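2018년 9월

시뮬레이션에서 모방 학습용 시연을 모으는 작업을 7월부터 하고 있다. 수집 파이프라인 이름은 Memon으로 정했다. 논문에 쓸 이름은 아니고 저장소 이름이 필요해서 붙였다. 이번 글은 첫 수집분을 정리하면서 남기는 메모다.

## 과제 정의

과제는 단순하다. 둥근 테이블 위에 그릇이 하나 있고, 그 안의 작은 물체를 2지 그리퍼로 집어서 꺼낸다. 그릇 근처에는 방해물을 하나 둔다. 에피소드마다 그릇 위치, 물체 위치, 방해물의 종류와 위치, 조명, 벽과 바닥 텍스처를 무작위로 바꾼다. 테이블 재질도 무작위화 대상이지만 후보 목록이 아직 짧다.

목표는 성공 에피소드 1,000개였다. 현재 검수를 통과한 것은 858개다. 모자라는 분량은 대부분 아래에 적을 두 가지 문제 때문에 버린 것이다.

## 기록 형식

한 에피소드는 다음을 담는다.

- 관절 각도와 관절 속도
- 그리퍼 개폐 명령과 실제 손가락 간격
- 말단 목표 자세(위치 + 쿼터니언)
- RGB 영상
- 무작위화에 쓴 시드와 텍스처 ID

제어 루프는 이보다 훨씬 빠르게 돌지만 저장은 30Hz로 한다. 처음에는 전부 저장했는데, 연속한 샘플 사이의 차이가 거의 없어서 학습에는 도움이 안 되고 디스크만 찼다. 다운샘플링할 때 개폐 명령은 보간하지 않는다. 이걸 보간하면 반쯤 닫힌 명령이 생기고, 정책이 그 값을 그대로 배운다. 초기 버전에서 실제로 그랬다.

행동 표현은 관절 공간 대신 말단 자세의 증분으로 잡았다. 같은 자세에 도달하는 관절 해가 여러 개라서, 시연자가 시작 자세를 조금만 다르게 잡아도 관절 궤적의 분산이 커진다. 증분으로 바꾼 뒤 검증 손실 곡선이 눈에 띄게 매끄러워졌다. 손실이 낮다고 성공률이 오른다는 뜻은 아니므로 이 부분은 따로 평가해야 한다.

## 시연자 편차

시연은 나와 Meinir Gronow가 나눠서 했다. 둘 다 같은 원격 조작 인터페이스를 썼는데 습관이 꽤 다르다. 나는 그릇 위에서 한 번 멈추고 수직으로 내려가는 편이고, Meinir는 옆으로 이동하면서 동시에 고도를 낮춘다. 후자가 에피소드는 짧지만 그릇 테두리에 닿는 비율이 높다.

두 방식을 그냥 섞어서 학습시키면 정책이 중간 궤적을 낸다. 멈추지도 않고 비스듬히 내려가지도 못하면서 테두리를 친다. 지금은 에피소드에 시연자 태그를 달아 두고, 학습할 때 조건 변수로 넣는 방법과 한 사람 것만 쓰는 방법을 비교하고 있다. 결과가 나오면 따로 쓴다.

## 접촉 구간

첫 번째로 많이 버린 유형은 접촉 직전 구간에 문제가 있는 에피소드다. 하강이 끝나고 손가락이 닫히기 전까지의 짧은 구간에서 시연자가 망설이면, 속도가 0에 가까운 샘플이 길게 쌓인다. 이런 샘플이 많으면 정책이 그릇 안에서 그대로 멈춘다.

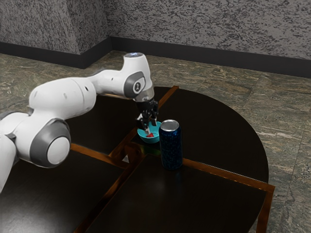 그래서 정지 구간 필터를 넣었다. 말단 속도가 임계값 아래인 샘플이 연속 21개를 넘으면 초과분을 잘라 낸다. 값은 몇 가지를 시험해 보고 고른 것이라 이론적 근거는 없다. 더 짧게 자르면 손가락이 닫히는 동안의 정상적인 정지까지 없어진다. 닫힘 명령이 나간 뒤의 구간은 필터에서 제외하는 것이 맞는데, 아직 구현하지 않았다.

두 번째 유형은 가림이다. 물체가 그릇 앞쪽 테두리에 붙어 있으면 카메라에 윗부분만 보이고, 손가락이 내려오면 그마저 가려진다. 시연자는 바로 전 화면을 기억해서 집을 수 있지만 단일 프레임 정책에는 그 정보가 없다. 방해물이 카메라 쪽에 놓인 배치에서는 더 심하다. 우선은 물체의 가시 픽셀 비율을 계산해서, 시작 프레임에서 기준에 못 미치는 배치는 생성 단계에서 거른다. 어려운 예를 빼는 셈이라 마음에 드는 해법은 아니다. 프레임을 여러 장 쌓아 입력하는 쪽을 다음에 시험한다.

## 남은 일

- 닫힘 명령 이후 구간을 정지 필터에서 제외
- 광택 재질의 반사 세기 무작위화. 지금은 고정값이라 정책이 반사 무늬를 단서로 쓸 가능성이 있다
- 실패 후 재시도가 들어간 에피소드를 별도 폴더로 분리. 현재는 성공으로만 표시된다
- 버린 에피소드에도 폐기 사유 코드를 붙여서 보관

재시도 에피소드는 Meinir가 라벨 규칙 초안을 쓰고 있다. 한 번 놓쳤다가 다시 집은 경우와 처음부터 빗나간 경우를 나눌지는 아직 못 정했다.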